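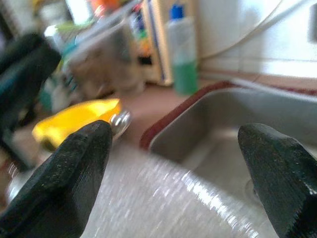 第四章 水槽和台面的布置

4.1 开始之前

前三章讲的都是安装，水接通了，龙头不漏了，接下来就是大家最盼着的部分：把水槽边上这一小块台面变成顺手的洗碗区！厨房里每天用得最勤的地方就是它，花一个上午好好摆一次，后面天天都受用。

本章适用于 Verville 公寓的标准厨房，也就是不锈钢单槽、浅色台面、水槽沿口带深红色边圈的那一种。如果您住的是顶层，水槽是双槽，请看附录二，步骤基本一样，只是沥水垫放的位置不同。

开工前请把下面这些东西找齐，先堆在餐桌上就行：

洗洁精一瓶（透明或半透明的瓶子最好，剩多少一眼就能看见）
Clamton 沥水垫一张，展开尺寸 339 × 205 毫米
海绵和长柄刷
软布 2 块，一块擦不锈钢，一块擦台面
中性清洁剂
排水口滤网（随水槽附送，装在说明书的塑料袋里，拆包装的时候别跟袋子一起扔了）

注意：钢丝球、去污粉、含氯漂白剂都不要拿出来。它们对台面和水槽都不友好，浅色台面尤其容易失去光泽。

4.2 清空和初次清洁

1. 把台面上的东西全部挪走，包括墙根那一排。墙根最容易积灰，装修时留下的细粉也大多在那里。

2. 打开龙头放水，先冷后热，直到水清。新装的管路里有时会带出一点黑色碎屑，属于正常情况。

3. 用湿软布蘸中性清洁剂，顺着不锈钢的拉丝方向擦水槽内壁。一定要顺着纹路！横着擦也能擦干净，可是日子长了会留下一道一道的细痕，灯光一照特别明显。

4. 槽底的圆角要多走几遍。把布裹在食指上，从角的上方往下带，水垢会跟着布下来。

5. 清洗深红色边圈。用湿布轻轻抹过去即可，不要用指甲或刀片去抠边圈与台面之间的缝。

6. 换另一块软布擦台面，从墙根往外擦，最后擦靠近自己的这一侧。

7. 全部擦完后用干布收一遍水。

小心：刚擦过的台面很滑，玻璃杯和瓷碗等台面干透再放上来。

提示：边圈与台面的接缝里如果有一条细细的白印，多半是水垢。用湿布在上面敷一会儿，再擦就轻松多了。敷的时候正好去烧壶水，给自己泡杯茶。

4.3 划分区域

我们把水槽周围分成“湿区”“半湿区”和“干区”。听着挺正式，其实摆一次就明白了，而且真的好用。

湿区是水槽本身和贴着边圈的一圈台面。海绵、刷子、刚洗好的碗都归这里。湿区的东西要能淋水，也要能随手拿走。

半湿区是水槽旁边那段台面，从边圈一直延伸到墙。洗洁精、洗手液放在这一段，靠后站，别挡着洗碗时手肘的动作。

干区离水槽最远。打火器、开瓶器、电池、纸巾、没开封的食品袋，凡是怕水的都往这里请。

划区的步骤：

1. 站到水槽正前方，两手自然垂下，再抬起来做几下洗碗的动作。手肘会扫到的地方，什么都别放。

2. 打开龙头，开到平时洗菜的水量，拿一只汤勺放在水流下面。水会溅出来，溅到哪里，湿区就到哪里。（这一步孩子们最喜欢，请提前备好抹布！）

3. 关水，擦干，用一小段纸胶带在台面上标出湿区的外缘。

4. 照这个界线摆两三天，觉得顺手了再把胶带撕掉。不顺手就挪，挪到舒服为止。

注意：纸胶带不要在台面上留超过一周。撕的时候贴着台面慢慢拉，不要往上猛扯。

4.4 放置洗洁精

洗洁精瓶子看上去是最不用讲究的东西，往哪儿一站都行。可是它每天要被湿手拿起来放下好多回，位置对不对，差别大得很。

1. 把瓶子放在台面靠墙的一侧，正面朝外。

2. 瓶底与墙之间留出一根手指的空隙。

3. 惯用右手的人把瓶子放在水槽左后方，左手拿瓶，右手拿海绵；惯用左手的人反过来。

4. 拿起来试三次，每次都不碰到别的东西，位置就对了。

提示：瓶身下半部还看得见液体的时候，就可以把补充装列进购物单了。等到倒过来拍瓶底再去买，那一晚的油锅总是格外多。

提示：补充装灌进旧瓶之前，先把瓶口和盖子拆下来冲洗、晾干。盖子内侧常常有干掉的结块，冲掉以后出液会顺畅许多。

小心：不要把其他清洁剂灌进洗洁精瓶子，也不要把洗洁精灌进饮料瓶。家里有小孩或者常有客人下厨的，请务必记住这一条。

小心：不同的清洁剂不要混在一起用。

4.5 铺沥水垫

1. 把 Clamton 沥水垫从包装里取出，有棱的一面朝上，平铺在台面上压一会儿。刚拆开时四角会翘，冬天更明显。

2. 让垫子的短边对着水槽，边缘与边圈对齐，稍稍搭上去一点也可以，积水会自己流回槽里。

3. 检查垫子下面有没有压着碎屑。

4. 倒半杯水在垫子上，看水往哪个方向走。如果水停在中间不动，把远离水槽的一端垫高一点，折一小块布就够。

5. 放上一只碗、一只杯子，碗口朝下，杯子斜靠在碗边。轻轻推一下垫子，碗杯不晃就算铺好了。

垫子每晚收起来，挂在柜门内侧晾干。Renji Shimada 是我们这一版手册的校对，他家里把垫子一直铺着不收，结果台面上印出了一整排棱纹，用了好几个星期才慢慢淡下去。所以请收！收垫子很快，早上再铺开也很快。

注意：沥水垫不能当隔热垫。刚离火的锅请放到灶台上，别放到垫子上，也别直接放到浅色台面上。

4.6 小件和塑料袋

台面变乱，十有八九是从小件开始的。买菜回来，袋子往水槽边一搁，顺手又放下一个什么小东西，到晚上就长成一片了。

1. 买菜回来先把塑料袋倒空，干净的抖一抖、折成小块，放进抽屉；沾了水或泥的直接进垃圾桶。

2. 透明的盒盖洗净后立起来晾，不要平扣在台面上。平扣着的盖子底下会闷一圈水，挪开来就是一圈印子。

3. 带金属头、金属盖的小件用完要擦干再放回干区。金属件长时间压在湿台面上，容易留下锈点。

4. 每天睡前看一眼台面，叫不出该放哪里的东西，统一放进一只浅盘。周日把浅盘清一次。

浅盘这个办法来自 Rarbridge 那边的住户 Bushra Farooqui，她来信说一家人用了以后，台面上再也没有出现过“先放一下”的东西，倒是浅盘偶尔会满出来。我们试了，喜欢得不得了，就写进来了。

注意：塑料薄膜和碎袋子不要冲进排水口。滤网能挡住大块的，挡不住细条，细条缠在弯管里很难清。

4.7 排水口滤网

1. 确认排水口里没有杂物。

2. 把滤网有提梁的一面朝上，对准排水口放下去，轻轻一按。

3. 放水到槽深的一半，再提起滤网，看水走得快不快。

4. 水走得慢时，先洗滤网，再检查弯管。弯管的拆法见第二章。

滤网每天倒一次，每周用旧牙刷刷一次。背面比正面脏，记得翻过来。滤网变形或者提梁松动时请更换，配件名称写“Tomar 圆形滤网，小号”，向管理处领取即可，不收费。

小心：清理排水口之前先关水，手上有伤口时请戴手套。

4.8 日常保养

每次用完：冲掉槽里的泡沫，用海绵带一圈，再用布把边圈附近的水收干。

每天晚上：收沥水垫，倒滤网，洗洁精瓶底擦一下。瓶底是最容易漏掉的地方，黏黏的一圈会把灰都吸住。

每周：把台面彻底清空一次，墙根也擦。墙面与台面交接的那道收边用湿布抹过即可，不要用硬刷。

换季时：检查边圈有没有翘起，接缝有没有发黑。十月以后屋里通风少，接缝更需要看。如果有一段翘起来了，先擦干，再用手掌压住，压不回去就报修，请不要自己打胶。

台面上要是出现了茶渍、酱油渍，按下面的顺序来：

1. 湿布加中性清洁剂擦。

2. 擦不掉，用小苏打加水调成糊，敷在污渍上，等它干了再擦去。

3. 还擦不掉，再敷一遍。深色的渍往往要两遍。

4. 仍有痕迹，请联系管理处，不要改用砂纸或强力去污剂。

4.9 常见情况

水槽里有一层雾蒙蒙的白色
水垢。用白醋兑水擦一遍，马上冲净，再用布收干。白醋水只擦不锈钢，别让它留在边圈和台面上。

洗碗时水总溅到墙上
多半是水流开得太大，或者碗举得太高。把碗往槽里放低一点，溅水会少很多。若龙头本身喷得散，请把出水口的滤芯拧下来冲洗。

洗洁精瓶子总是滑倒
先擦瓶底，再擦台面。还是滑的话，往墙边再靠一些。

沥水垫有味道
用热水泡过后刷洗棱缝，然后彻底晾干。晾的时候不要卷着。

边圈颜色看着变深了一块
先擦干再看。潮湿时颜色会显得深，干了若仍有色差，请报修时写明是哪一段。

海绵该多久换
捏着发软、闻着有味，就换。旧海绵可以剪下一角留着刷窗槽，特别合手。

4.10 报修

报修请拨内线 205，或者把纸条投进一楼信箱。纸条上写清楚房号、哪一处、什么时候发现的。水槽和台面由 Shigeru Iwasaki 负责，排水由 Tumelo Hendricks 负责，分不清归谁也没关系，写上情况，他们会自己商量。漏水请先关掉柜子里的角阀再打电话。

对本章有补充或者有自己的好摆法，欢迎写信给编写人 Wen-hsiung Cheng。上一版里关于瓶子左右位置的那一条就是住户提出来的，我们改了以后自己也跟着换了边，现在再也换不回去了！

下一章：灶台和抽油烟机。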